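Semitz G4 parallel gripper: replacement jaw kit and grip-loss notice

Product page and service information
Supplied by Flurkunen

Share 4
Comments 30

The replacement jaw kit fits every Semitz G4 gripper with the two-bolt jaw mount. It contains one pair of jaws, two linkage pins, four mounting bolts and a printed fitting sheet. The kit costs £53 including VAT. If your gripper falls under the notice below, the kit is free and you should not order it through the shop.

Notice: loss of grip after an emergency stop

Some G4 grippers can open slightly when power is cut and then restored. The gripper is meant to hold its last position when the emergency stop is pressed. On affected units the linkage pin wears into an oval, and the jaws relax by a few millimetres when the motor brake lets go and catches again. A light item may stay where it is. A heavy or smooth item can drop.

We were first told of this in June, when a customer reset the stop button with a full tin in the jaws and the tin fell on the hand of the person underneath. The hand was bruised. A second report, from a different site, involved a plastic beaker and no injury. Cuiping Jiang in our workshop took both grippers apart and found the same wear in the same place.

The fault does not show in normal running. The gripper opens and closes on command, reports the correct position and gives no error code. Units used mainly on soft or light goods may never show it at all.

Which grippers are affected

The affected batch has serial numbers ending in 219. The number is stamped on the underside of the mounting bracket, and you will need a torch to read it if the arm is installed. Units with any other ending have the hardened pin and need no work.

The McIver adaptor plate makes no difference either way. If you bought your G4 second-hand and the bracket has been replaced, send us a photo of the linkage with the cover off and we will tell you which pin it has.

What to do if yours is affected

Stop using the gripper for anything made of glass or metal until the new pins are in. Keep hands out from under the jaws whenever the arm is powered, including after a stop. Before you reset the emergency stop, support the item or lower it to the table.

To check for wear, switch off at the isolator, wait for the status light to go out, and try to rock one jaw by hand. Any knock or click means the pin has worn. A jaw with a new pin should not move.

Fitting the kit

Fitting takes 30 minutes with ordinary hex keys. Mark the left and right jaws before you take them off, as the notches are not the same on both sides. Old pins should be pushed out from the rear; a stuck pin can be tapped with a soft drift. Do not grease the new pins. Tighten the bolts in two passes and run the homing routine before you pick anything up.

Old pins from affected units should be sent back in the bag supplied. Please write the serial number on the bag. 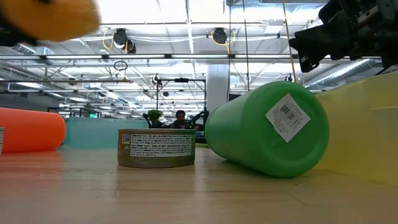
Flurkunen Handling Equipment | Gripper Service Team

The short metal can and the large green cup, which is lying on its side, are good shapes for the hold test once the kit is fitted. Use empty ones. Lift each item a hand's width above the table, press the stop, wait, reset, and watch the jaws. If the item slips or the jaws move, switch off and ring us. Run the test with each item in turn, and with round items try both an upright and a sideways grip. Write the result on the fitting sheet and keep it with the machine's papers.

Claims and returns

Free kits are sent out by Rasha Nimri in the parts office. She needs the serial number, a delivery address and the name of whoever will fit the kit. If you would prefer us to do the work, send the whole gripper to the Norkutari depot with the cable attached. Questions about the fault itself go to Graziella Morelli.

If someone has been hurt, or a dropped item has damaged other equipment, tell us before you take the gripper apart. We would like to see it as it was.

Compatible with: Semitz G4, G4 Long Reach
Not compatible with: Semitz G2, G3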